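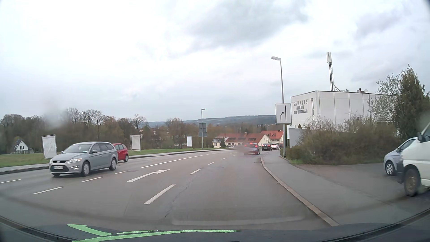
Stekholm Carpool: Frequently Asked Questions

Who can join?
Anyone 18 or older who travels regularly to or from Stekholm. You don't need to work for one of the member employers, but if you do, your fee may already be paid. Check with your personnel office before you sign up.

Do I need a car?
No. When you register you choose driver, rider, or both. Most members choose both and take turns. If you only want to ride, you can still be matched, though it may take longer on the smaller routes.

How does matching work?
You enter your start point, your destination, the days you travel, and how much earlier or later you are willing to leave. We send you a list of members whose trips fit with yours. You contact them through your account page and agree on the details. We don't assign anyone to a car, and you can turn down any match without giving a reason.

How long does it take to find a match?
On the Ganent to Stekholm route, usually under a week. From Cleven it can take a month. September is our busiest time for new sign-ups, and replies from the office are slower then.

What does it cost?
Membership is 22 a year, paid when you register. Riders also pay the driver a share of the running costs. The account page suggests an amount for each trip based on distance and the number of people in the car. You can agree on less, but drivers may not charge more than the suggested amount.

Can a driver make a profit?
No. The payments are meant to cover fuel, parking, and wear. Charging more can affect your insurance and is against the membership rules.

Do I have to tell my insurance company?
Yes, if you drive. Most policies allow cost-sharing, but the wording differs, and we can't check it for you. Ask for the answer in writing and keep it.

What are the rules for the car?
It must be registered, insured, and legal to drive, with a working seat belt for every person. There is no age limit on the car. Small cars are fine. We ask drivers not to put three adults in the back seat on trips longer than 30 minutes unless everyone agrees. 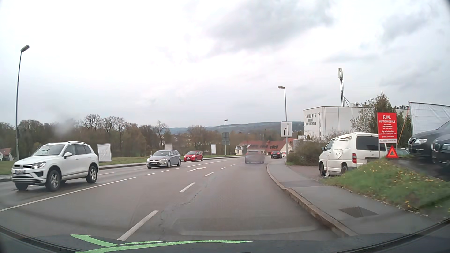

Traffic on a cloudy day.

How long should the driver wait for a late rider?
Five minutes is the standard wait. If your group wants a different number, agree on it before the first trip. A rider who is going to be late should call or text, and the driver should not answer while the car is moving.

What if my driver has to leave early or gets sick?
Members who rode in that morning can claim a taxi home up to 10 times a year. Keep the receipt and send it in through your account page before the end of the month. The taxi benefit doesn't cover overtime you knew about in advance, errands, or bad weather.

Can I bring a child?
Yes, if the driver agrees. You must bring the right car seat and fit it yourself. Please mention this in your first message, as some cars don't have room for one.

What about smoking, food, and music?
That is up to each group. Your profile has a space for preferences, and filling it in saves a lot of back and forth.

Where can I park and meet the others?
The lot at Stojanovska has 488 spaces. It is free for members until 7 p.m. with the green windshield card. Cars left after that need an evening ticket from the machine. Street pickups are allowed, but not at bus stops.

I lost my windshield card. What now?
Report it on your account page and print the temporary one. The new card comes by mail. The old card stops being valid the same day, so don't use it if it turns up later.

How many members are there?
3,729 at the last count, across all routes.

How do I report a problem with another member?
Write to Kalliopi Georgiev, member services, using the contact form. Reports are private. For an emergency or a crash, call the police first.

How do I cancel?
Choose "End membership" on your account page. Fees are refunded in full during the first month only. Questions about refunds and employer accounts go to Ilir Ivanov in the billing office.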